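Walk-round checklist, small bench bay, Cokenby unit
Checked 11 Jun 2024

I do this one with a coffee in hand, so forgive the chat. The list is the short Skoltus one and I've put my comments under each line.

1. Wall panels fixed and clean – OK
I love these panels and I'll say so every time! The speckled terrazzo pattern hides marks like you wouldn't believe, so wipe them down even when they look fine. I went over all three sides with a damp cloth and pushed on each one with my palm. Nothing rattled.

2. Corner posts and trim – OK, one note
Run a finger down the aluminum posts (gloves on, please). Last December I found a burr on one and filed it off, and it's still smooth.
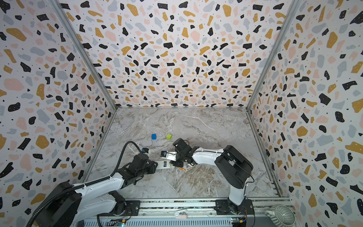

The trim strip is the bit I fuss over, as crumbs and grit love to sit along it. I used the narrow brush and then the vacuum. Bay fee for the deep clean is still 1,890 on the Godoma sheet, so let's keep doing the easy stuff ourselves.

3. Work surface – OK
No chips and no lifted edges that my fingertips could find. Marble pattern again, so check it by touch as well as by eye.

4. Long and thin items – COMMENT
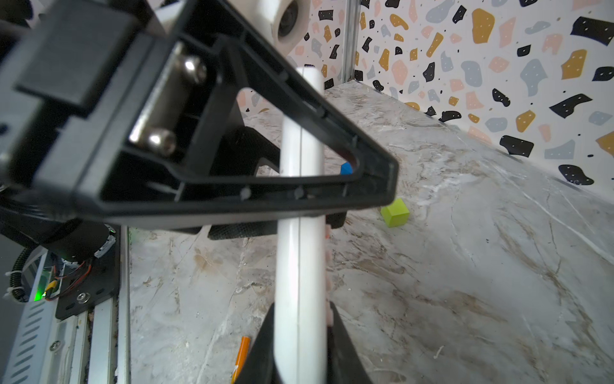

Rods and tubes get their own line this year, and I asked for that. Anything long can roll, tip or poke somebody in the eye. Something like the long white rod wants a clear space all the way down its length, and I'd like the ends looked at for cracks before it goes back on the rack. Rack label 97 is peeling – new one ordered from Escobar.

5. Small loose items – OK
Cubes can stay out on the floor of the bay if they're part of the day's work, but keep them away from the front edge. Spares go in the lidded tub.
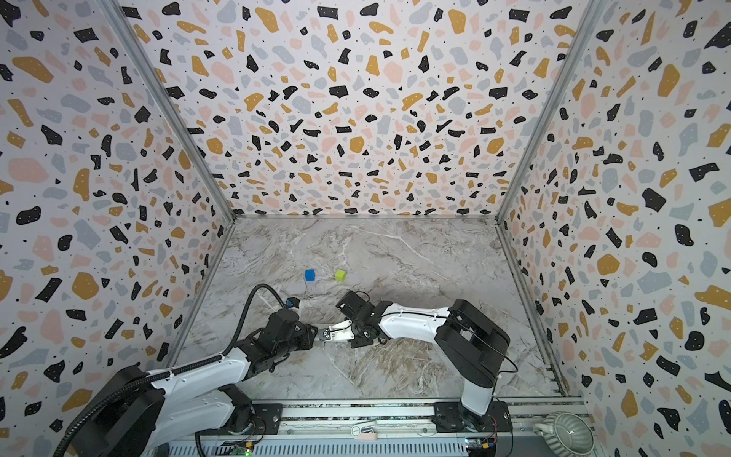 Item 5: blue cube and yellow-green cube, upper middle of the floor.

6. Cables – OK
Ties snug, no bare spots, nothing pinched. I replaced 3 ties and put the rest of the bag (it's a 200 bag, we're set for ages) in the top drawer.

Still open: rack label, item 4.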